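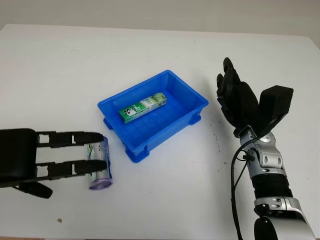 The gripper on the left has hold of a roll of purple bags. A small box is in the blue bin.

How a Robot Packs a Bin

Picking things up is easy for you. For a robot, it takes practice. The robot club at Puvport works on one job all season: putting things from the table into a bin.

The club's robot has two arms. One ends in a gripper with long fingers. The other ends in a hand with knuckles, a bit like yours.

A roll is hard to hold. If the fingers squeeze too little, it slips. If they squeeze too much, it bends. Club members change one number in the program - how hard to squeeze - and try again. They write down every try in a notebook. By March they had 568 tries.

"Most of our early tries were drops," says Narendra Semwal, the club's coach.

Try it yourself: pick up a paper roll with just two fingers, then with your whole hand. Which way feels steadier?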